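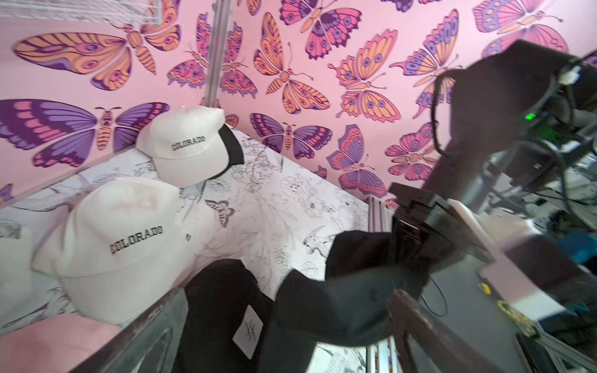 Trestorholm prints wallpaper and lining paper in short runs. Abelardo Retamal set up the shop with one secondhand press, and the company now runs three lines under the same roof.

## What we make

Our standard roll is 18 feet long. Lining paper comes in two weights, and printed paper is made to order on a nonwoven base with water-based inks. The catalog holds 166 patterns, 39 of them drawn in-house. The rest are licensed or supplied by the customer.

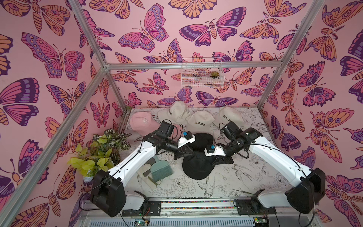
Each batch gets its own number – printed on the label and on the back of the roll – so that a reorder can be matched to the original color settings. Samples of every batch are kept for seven years.

## Who we are

We have 47 employees. Zohreh Ghaffari runs color control and approves all proofs before printing. Abelardo still handles press maintenance and purchasing.

## Orders and visits

Trade accounts are served through our distributor, Likix. Custom work is quoted directly by the shop. The plant closes for the first two weeks of August, and files received during that time are proofed after we reopen.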